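How a robot arm learns to lay a plate

In a shared workshop called Plakia, between the bicycle stands and the sewing machines, there is a bench with a robot arm bolted to it. The people who use the workshop built the arm themselves. It is not very big. If you stood it next to you at the table, it would reach from your elbow to the top of your head.

The arm has one job at the moment. It picks up soft pieces of food and puts them on a plate. That sounds easy, and for you it is. For a machine it takes a lot of work, and this page explains how the work is done.

What the arm is made of

The arm has 6 motors. Each one turns a joint, in the same way that your shoulder, elbow and wrist are joints. One motor at the bottom swings the whole arm left and right. The next ones lift it and bend it. Another turns the wrist. The last motor opens and closes the gripper, which is the part that does the holding.

The motors are a kind called servos. A normal motor, like the one in a toy fan, just spins when you switch it on. A servo can be told to turn to an exact place and stay there. It has a small sensor inside that tells it how far it has turned. If something pushes it out of place, it pushes back.

The motors came in a kit called a Veltach. Some of the other parts were made on the workshop's 3D printer. The printer melts plastic and lays it down in thin layers until a solid shape builds up. The longest part took all night to print, and the first two tries came out bent and had to be thrown away.

All the wires run back to a control board. The board is called a Bastos, and it sits in a box under the bench so that no one spills tea on it. It takes messages from a computer and passes them on to the motors.

Fingers

Look at your own hand. You have four fingers and a thumb, and the skin on them can feel whether a thing is rough, smooth, hard or squashy. The arm has two fingers and no skin. It can close them and open them, and that is all.

So how does it know when to stop squeezing? It checks how hard the gripper motor is working. When the fingers are closing on air, the motor has an easy time. When they touch something, the motor has to work harder and uses more electricity. The computer notices this and tells the motor to stop closing.

Hard things are simple. A wooden block doesn't change shape, so the motor starts working harder straight away. Soft things are trickier. They squash a little at first, and the motor hardly notices. If the computer waits too long, the food is crushed. If it stops too soon, the food slips out on the way to the plate. The builders set the squeeze by trying it again and again, changing one number each time. The number they ended up with was 342. It isn't grams or anything else you could measure in the kitchen. It is just how this board counts.
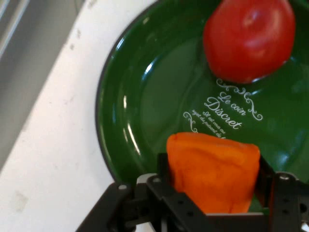

Plates bring a problem of their own. A shiny plate works a bit like a mirror. When a lamp shines on it, bright patches show up, and they move when the camera moves. A person knows that a bright patch is only light. A computer has to learn that, and until it does, it may treat the patch as a thing to be picked up or steered around. Writing and patterns on a plate can confuse it too.

How the arm sees

The camera on the arm is small and rides along near the gripper. Wherever the wrist goes, the camera goes too. It gives a very close view, good for the last little bit of a move, when the fingers are nearly touching.

It is not so good for finding things on the other side of the bench. Try this at home. Make a tube with your hand, look through it with one eye, and try to find a spoon on the table. You have to keep moving your head. The arm has the same trouble, so it begins each move from a high place where the camera takes in more of the bench.

A picture, to a computer, is a long list of numbers. Each tiny dot has numbers for how much red, green and blue is in it. There is nothing in the list that says "tomato" or "plate". The computer has to work that out from patterns.

Teaching by showing

There are two ways to get a robot to do a job. The first is to write down every step. Go left. Go down. Close. Go up. This works well if everything is always in exactly the same place. Move the plate by the width of your thumb and it goes wrong.

The second way is to show it. The workshop has a second arm, made of the same printed parts, called Zadley. A person holds Zadley and moves it by hand, and the first arm copies each movement. While this goes on, the computer saves what the camera sees and where all the joints are.

One go, from start to finish, is called an episode. The group has saved 3,152 of them. In some, the plate was close to the arm, and in others it was far away. Sometimes the lamp was on and sometimes the only light came from the window. The changes matter a great deal. If the plate had been in the same spot every time, the computer would have learned the spot and taken no notice of the plate.

After that the computer goes through all the episodes and looks for links between what the camera saw and what the person did next. This is called training. It took 40 hours on the workshop's computer, with the fan humming the whole time.

Staying safe

The arm isn't strong enough to do much harm, but it can still pinch. There is a large red button at the end of the bench that cuts the power to the motors. When it is pressed, the arm goes floppy and drops, so fingers stay out from underneath.

Long hair is tied back and sleeves are rolled up before anyone switches it on. Children can work at the bench too, with a grown-up next to the button.

Words used on this page

Servo: a motor that can turn to an exact place and stay there.
Joint: a part that bends or turns.
Gripper: the part of a robot that holds things.
Episode: one saved go at a job, from start to finish.
Training: when a computer looks for patterns in what has been saved.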